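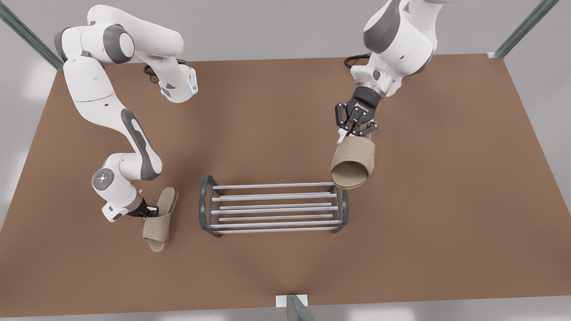 2 min read

Wanted: Patient People to Play an Unfinished Board Game

Ollix is looking for playtesters for Trotero, a game of mule trading, bad roads and mild fraud for three to five players. We have been working on it long enough that none of us can tell whether it is fun. We suspect the middle part is. The beginning used to be, before we fixed it.

The sessions run through March at our office in Grondness, upstairs from the Gebremichael shoe repair shop. Each one starts at 6:30 in the evening and goes until someone wins or the last bus becomes a concern. There is an elevator, a working bathroom and a great deal of tea.

What you would be doing

You will be handed a rulebook and a box, and then we will sit in the corner and refuse to help. This feels rude for the first twenty minutes and we apologize in advance. If you get a rule wrong, keep going. Walter Ospina wrote the rulebook and would like to know which sentence did it. He takes it well, considering how often it happens.

After the game you fill out a form. It asks where you got bored, who you wanted to hurt, and whether you understood the bridge toll. You can write as little as you like, but "it was nice" goes in a drawer with all the others.

Each group plays four evenings with the same people. We ask for all four. The first game of Trotero is mostly reading, and the grudges that make it work don't show up until the second.

What is in the box

There are 318 cards at present, which is too many. Part of your job is to ignore some of them so thoroughly that Tsion Mekonnen, who painted them, agrees to let them go. There are also road tiles, wooden mules, a bag of grain tokens and a set of paper money that gives you paper cuts. We know about the money.
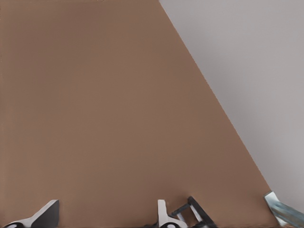
We also want a few groups to play at home, without us breathing in the corner. Home groups get their own copy by mail and send back the form and the box, preferably with all the mules in it. You need a table big enough for the road tiles, which spread farther than people expect, and a good overhead light. The surface matters more than you would think. Tsion mixed the tile colors to stand out against something like the one in the picture – a matte brown, close to milk chocolate, with no markings or seams on it. A flowered tablecloth swallows the grain tokens whole, and glass turns the whole evening into a study of the ceiling lamp. If your table is glass, a plain bedsheet will do.

Who we are looking for

People who play games twice a year are as useful to us as people who own a shelf of them, and usually less upsetting to talk to afterward. You should be over 18, able to read small print in English, and willing to lose to a stranger. Couples may apply together, though we'll probably seat you on opposite sides and you may want to discuss the bandit rules beforehand.

We would especially like to hear from:

Anyone who is colorblind. The red and green mules are currently a matter of opinion.

Anyone who has actual experience with mules. We have had one such person so far, and she laughed for most of the evening without saying why.

Anyone who reads instructions before starting. We have heard you exist.

Please don't apply if you have a game of your own that you'd like us to look at. We are barely keeping up with this one.

What you get

Players who finish all four evenings get $400, paid by check after the last session, and a copy of the finished game when there is a finished game. Home groups get the same amount per person. Your name goes in the back of the rulebook unless you ask us to leave it out, which some people have done after playing.

How to apply

Send a short note to Mebrat Derese in the Ollix office. Tell us which evenings you can't make, whether you want to play here or at home, and the last game you quit partway through. That last answer is the one we read first. If you're applying for a home group, add the length and width of your table and the names of the people you plan to play with. Please ask them before you list them.

Mebrat replies to everyone, including those we can't fit in. Groups are set by the end of the month before sessions begin. Late notes go on the waiting list, and the waiting list moves faster than you'd think, especially after the first evening.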